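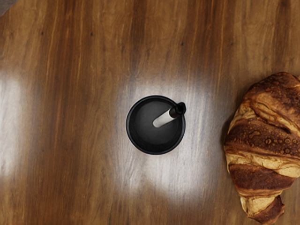

*Table view from the top camera, simulation, start state. Croissant on the right, black container near the middle.*

**Ticket:** top camera view, glare on table and object partly outside
**Project:** Selby (simulated tabletop episodes)
**Opened by:** Nizar Majali
**Date:** 25 March 2022
**Status:** closed, one follow-up

**Problem**

I am collecting examples for the task "move the croissant to the left side of the table". The batch has 1,348 episodes. The check script rejected 163 of them with the message `object_not_fully_visible`. I opened several rejected ones by hand, and the croissant is always at the right border, with its right side outside the view. The script is correct to complain.

There is also a second thing. The table is very shiny. A big pale reflection lies around the black container, and another one is at the left border. I am afraid that the model will learn the reflection as if it was an object.

**What I tried**

1. Restarted the Niken renderer and made the same seed again. Same result, so it is not a random error.
2. Compared the camera pose with the config file. They are equal.
3. Looked at the spawn limits. The limit is applied to the center point of the object only. For a small object it is fine, but the croissant is big, and the center can be inside while a part of it is outside.
4. Changed the table finish value from glossy to medium for ten test episodes. The reflection became weaker but did not go away.

**Reply - Tegwen Jarman**

Thanks, Nizar, point 3 is the cause. The spawn code was written for the Agbeko object set, where everything is small. Please use the bounding box of the object and keep a margin on all four sides.

About the shine: please do not remove it everywhere. The real table in Lisville is also polished, and we want the policy to see some glare. Make the finish random per episode, and move the light too.

One question - do we need the rejected episodes at all?

**Reply - Nizar Majali**

I looked through all 163. In 114 the object is only a little outside and the task still finishes well, so I would like to keep them with the tag `partial_view`. The other ones I deleted.

The spawn fix is in. I generated 1,000 new episodes with the bounding box check and a random finish, and the script did not reject any for visibility. Generation is slower now, because sometimes the position must be drawn again, but it is acceptable for me.

**Reply - Tegwen Jarman**

Good. Keep the tagged ones in a separate folder and leave them out of the first training run. We can add them in the second run and compare.

**Follow-up**

- In the top left corner the table edge is visible, with a small gray area behind it. The segmentation mask has no label for this area. Nizar will add the label `background` before the next export.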